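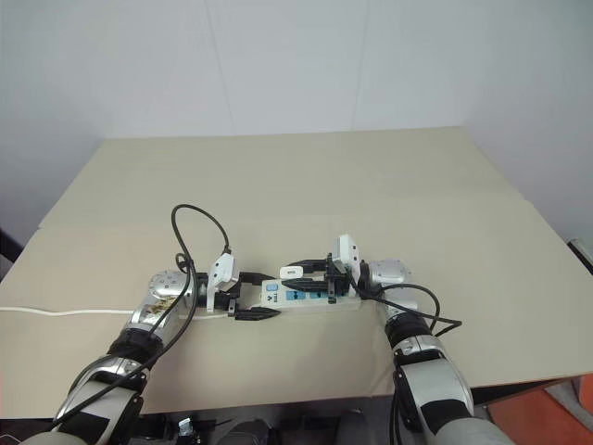 Cords are always the last thing I deal with when I set up a work table, and every time I wish I'd started with them. So now the power strip goes down first, while the tabletop is still almost bare. I put it near the front, in the center, and build everything else out from there. A beige matte top like this one is nice for it too – you can mark spots with a bit of painter's tape and peel it right off (test a corner first!).

Next, plug in only what you use every day. For me that's 2 things, my lamp and my charger. Leave the strip switched off while you do it.

Then run each cord to the back of the table and down, with a little slack so nothing tugs. I like soft fabric ties for this – I cut mine from a long roll I bought in February and I still have loads left.

Last, wipe the top down with a dry cloth, set your lamp where you want it and switch the strip on. If a cord is stretched tight, move the lamp closer. Please don't plug a second strip into the first one!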